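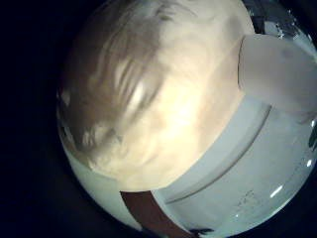 Figure 1. Beige surface at close range.

Utility Terms in Studio Rental Listings: Enmont and Cukgate
Project report, 5 March 2023

1. Purpose

The project looked at how rental listings for studio apartments state who pays for heat, water, electricity and trash pickup. A renter comparing two units by monthly rent alone can be misled when one rent includes heat and the other does not. The aim was to find out whether the listing text gives enough information to make that comparison before a visit.

2. Sample

Listings were taken from the public pages of Purba, a property manager with buildings in both Enmont and Cukgate, and from the notice board at the Ganimov building. Only unfurnished studios with a lease of at least nine months were kept. Rooms in shared houses were left out, as were listings that gave no rent. The final set held 26 listings. When the same unit was posted twice, the later text was used.
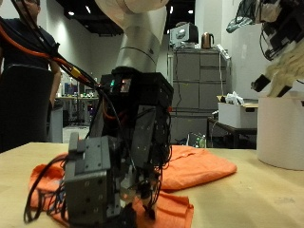

Teodor Vashlin

3. Method

Each listing was read in full and coded for four utilities. A utility was coded "included" if the text said the owner pays it, "tenant" if the text said the renter pays it, and "unclear" in every other case. Phrases such as "some utilities included" were coded unclear for all four. "Utilities included" with no further detail was coded included for heat, water and trash, and unclear for electricity, as local practice differs on that point.

The type of heating was recorded separately. Electric baseboard heat was treated as part of the electric bill. Gas heat was treated as its own item even when the listing grouped it with cooking gas.

Coding was repeated after an interval, with the first results hidden. Where the two rounds disagreed, the listing was read again and the stricter code was kept.

4. Results

Water and trash were the items most often stated. Heat was coded unclear in 11 listings, more than any other utility. Most of these named the type of heater but not who pays for running it. Basement units were the weakest group in this respect. Several described a private entrance and storage space in detail and left out heat altogether.

Length of text was a poor guide. The longest listing in the set ran to 400 words and did not mention electricity. Some of the shortest, written as a plain table with rent, deposit and utilities, could be coded in full.

Listings from the Purba pages followed a form with a utilities field, but the field was optional and was sometimes blank. The Ganimov notices were free text. These tended to give the heat terms and omit trash pickup.

5. Limits

The sample is small and covers a single season. Listings posted in May, when many student leases turn over, may be worded differently. Leases were not read, so the report cannot say whether the listings match the terms that were signed. The rule for "utilities included" is also open to question – a stricter rule would move more items to unclear.

6. Suggested changes

The utilities field should be required, with a separate entry for heat. The entry should give the fuel and the party who pays. Where a flat monthly charge applies, the amount should appear next to the rent and use the same billing period. A unit that shares a meter with another unit should be marked as such, with a line on how the bill is split.

The coding sheet is in Appendix A. Appendix B holds the listing texts with street addresses removed.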